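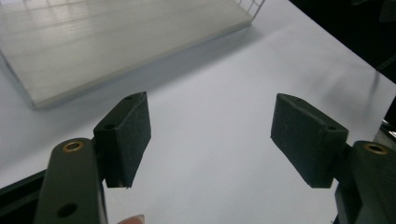 Figure 12. Translucent slab on the white tabletop.

3.2 Surface and placing of the slabs

All slabs were stored flat in the Havberg workshop before the handling sessions in April. The table has a pale top, and this made the outline of a slab difficult to judge under the ceiling lamps. We followed the order of work given by Stojanovska, but we left out the second wiping, as it gave no clear benefit in our first trials. Each slab was laid down flat and was not fixed to the table. In total 656 placings were noted, and 100 of them were repeated at Cornberg with a darker table top. The results of both sites are compared in Section 4.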